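1/ I have moved apartments for the seventh time, and I would like to report that I've learned something. I have learned where Kellalden keeps its storage units, and that mine is number 676, at the far end of a hallway with a light on a timer.

2/ The timer is set for a person carrying nothing.

3/ People say moving is a chance to let go of things. I let go of a couch. I then paid for a month of storage to avoid making a decision about a box labeled "MISC, IMPORTANT??" in my own handwriting.

4/ Contents of the box, as of Sunday: 2 phone chargers for phones I don't own, a warranty for a Tanoli toaster (the toaster itself left us two apartments ago), a takeout menu, one curtain ring, and a smaller box.

5/ I'm not ready to discuss the smaller box.

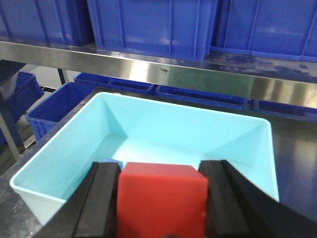
*red block, blue-ish bin*

6/ Everyone has a sorting system to recommend. My sister-in-law swears by keep, donate, trash. My downstairs neighbor does it by room. I do it by guilt, and it's slow going, but the piles are very tall.

7/ The Totico app promised to make an inventory of everything I own if I'd just type it all in. I typed "lamp." It asked what kind of lamp. We haven't spoken since.

8/ Changing your address is its own hobby. The bank wanted a utility bill with the new address. The utility wanted a bank statement with the new address. I sat between them for most of a week like the child of a divorce.

9/ Cellix, who provide my internet in the loosest sense, gave me an install window of "morning." I asked which one. The lady laughed, and I want to be clear that I wasn't joking.

10/ My new mailbox has the last three tenants' names on it in layers. One of them gets a catalog for boat parts. We're four hours from any water you'd put a boat on. I've started reading it at breakfast. 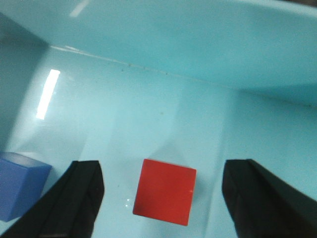

**FILED UNDER: SMALL THINGS, WHERE TO PUT THEM**

11/ The new place has a kitchen drawer that opens 2 inches and stops at the oven handle. The landlord calls this drawer "bonus storage." It holds one fork at a time, and I've given it the good one.

12/ The movers' estimate was $676, same as my unit number, and I took that as a sign. The final bill was $2528. Also a sign, I guess. It was itemized, and one of the items was "stairs."

13/ Anyway, the curtain ring goes with a curtain. The curtain is in the unit. The unit closes at six and it's twenty to, so I'm going to go stand in that hallway and wave my arms at the light.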